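# Sorting blocks in a metal bin: cleaning and marks on the floor of the bin 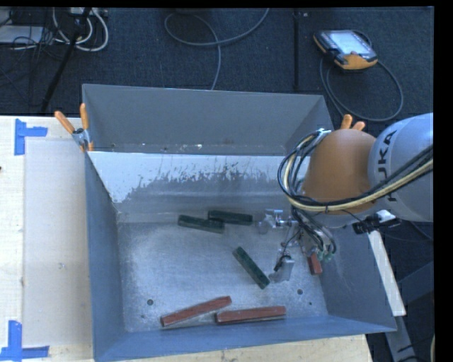
## Posted by Shoshana Bellamy, Illcombe

Good morning. I am responsible for the activity tables at the Stustungate Learning Center. Our red and green blocks are kept in an open metal bin on a wooden table, and the set is handled by every group that visits.

I would appreciate guidance on two matters:

- The red blocks have become worn and the green ones look mottled. Is it acceptable to wash them, or should they be wiped only?
- The inside of the bin is scratched, particularly along the rear wall, and there are small dark spots on the floor of it. Should the bin be replaced before the next term?

The bin was purchased in July of last year. The supplier has not replied to my message of Mon 12 October.

---

**Dvorak**

Regarding the blocks, please establish first whether they are painted wood or solid plastic. Painted wood should not be soaked. Wipe each block with a damp cloth and a small amount of dish soap, wipe again with clean water, and stand the blocks on end on a towel overnight. Our center follows this procedure every 10 days.

Mottling does not always indicate dirt. On our own set it was the finish wearing through, and no amount of cleaning altered it. Test one green block before treating the remainder.

Regarding the bin, scratches on bare metal are ordinary wear. Run a folded cotton cloth along the walls and the upper edges. If the cloth catches, the bin should be withdrawn until the rough area has been filed smooth. The spots should be checked from underneath with a flashlight. If light passes through, they are holes, and their edges require the same test.

---

**Dina**

We line ours with felt. It is also much quieter.

---

**Shoshana Bellamy**

Thank you both. The blocks are painted wood, so they will be wiped. I will carry out the cloth test when the room closes at 11 on Friday. Dina, is your felt glued down or laid in loose? Ours would need to come out for washing.

---

**Dina**

Loose, cut slightly large.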